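The case for the open mug tree

A mug tree is judged by its footprint. A post with short pegs takes up one small base of counter and holds mugs that would otherwise fill a shelf or be stacked rim to rim, where glaze chips. I think it is the most efficient storage a small kitchen can have, and it should stand in the middle of the work surface, next to the pan.

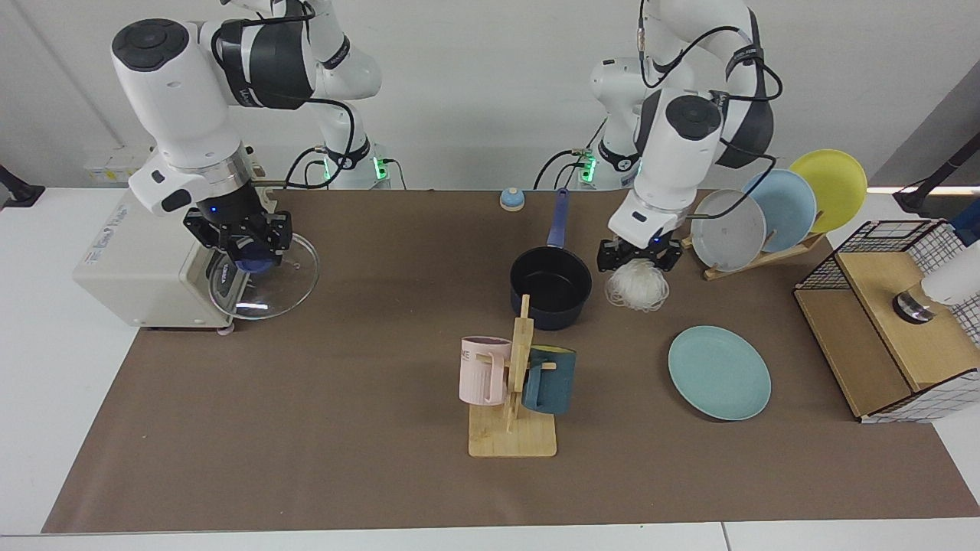

Honden Household Design Group

The usual objection is clutter. A toaster oven, a dish rack with three plates and a saucepan already compete for the same surface, and a long pan handle claims more depth than the pan. I accept the point about handles. Turn them to the wall. The tree costs little by comparison, being mostly height.

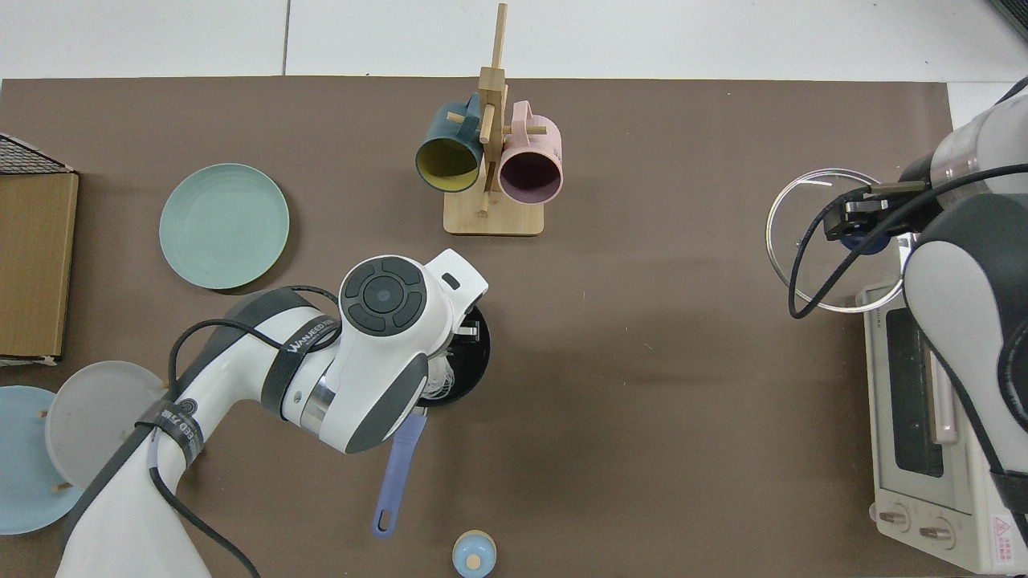 Words: Paula Vasiliu

Peg angle matters more than timber. A mug hung by its handle should tip its mouth sideways or down, so that dust stays out. Two mugs on a tree leave room for a hand between them; a full tree does not, and I would leave at least one peg bare.

Plates are a separate matter. They belong upright in a rack. A plate laid flat beside the tree occupies its full diameter, and the saving is lost.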